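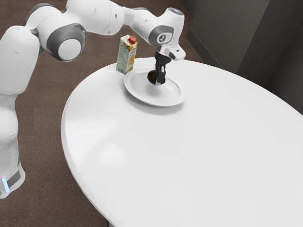 *Plate task in Sandum: white arm, two-finger gripper, one juice carton for company.*

# Sandum tabletop kit – evaluation notes and data card

Sandum is the simulated tabletop kit from Jerkoro. You get a rendered room, a single arm with a parallel gripper, a small set of grocery props and a recorder that writes every episode to disk. We've been running it at Fernton for most of September and I like it a lot, so this README is half data card, half review. If you only want the numbers, skip to **Contents**.

## Why we tried it

Our old sim setup took an afternoon to install and fell over whenever the table changed shape. Sandum was up on my laptop before lunch! The scene files are plain text, the props have sensible collision shapes, and resetting a scene takes one call:

```
sandum reset --scene round_table --props plate,carton,avocado
```

Leave `avocado` out of the props list and you get the table with the plate and carton only, handy for checking reach before you record anything.

## Contents

- 264 episodes on the round table
- 59 of those kept aside for testing (see `splits/test.txt`)
- about 700 MB unpacked
- 7 joint values per step, plus gripper opening
- one fixed camera view per episode, stored as PNG

Episodes are named by seed. A few seeds are missing because I deleted runs where the recorder stopped early – the gaps are listed in `skipped.txt`.

## What I like

The look of the thing, first of all. The tabletop has soft gradients and proper faint shadows under the plate, and the carpet has some texture to it. Our detector had been trained on flat gray backgrounds and this gave it something to chew on.
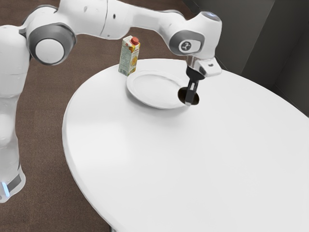
The controls are just as pleasant. You can send Cartesian targets or joint targets and switch between them in the middle of an episode, and the log tells you which mode was active at every step. Gripper commands take a width and a force limit. I spent a whole evening playing with approach heights and never had to restart the server.

Wael Ramadan wrote the loader in `tools/read_episode.py`. It gives you images and joint values already lined up by timestamp:

```
from tools.read_episode import load
ep = load("episodes/0012")
print(ep.joints.shape)
```

## What needs work

- Small print on the props goes soft at the default resolution. Don't plan on reading labels.
- The white plate on the white table is hard for depth estimates. Turning up the side light helps a bit.
- The camera crops part of the arm. You can move it in `view.yaml`, but then your images won't match ours.
- Contact with round props is a little slippery out of the box. We raised friction one notch, and the value is saved with each episode.

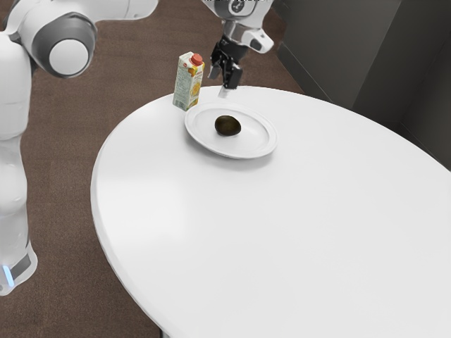 *Avocado on the plate, fingers slightly open near the far rim.*

## Task labels

Each episode has a `task` field and a `phase` field. Phases are `approach`, `grasp`, `move`, `release` and `retreat`. They were set by script from gripper width and height over the table, then checked by hand for the test split only – expect an occasional early `release` in the training part.

## Compared with Stefanou

We also had a trial of the Stefanou kit. It has more rooms and a nicer editor, but no text scene format, and I missed that every day. For tabletop work I'd pick Sandum again.

## To do

- [ ] second camera view
- [ ] darker plate option
- [ ] redo phase labels for the training split
- [x] loader for joint logs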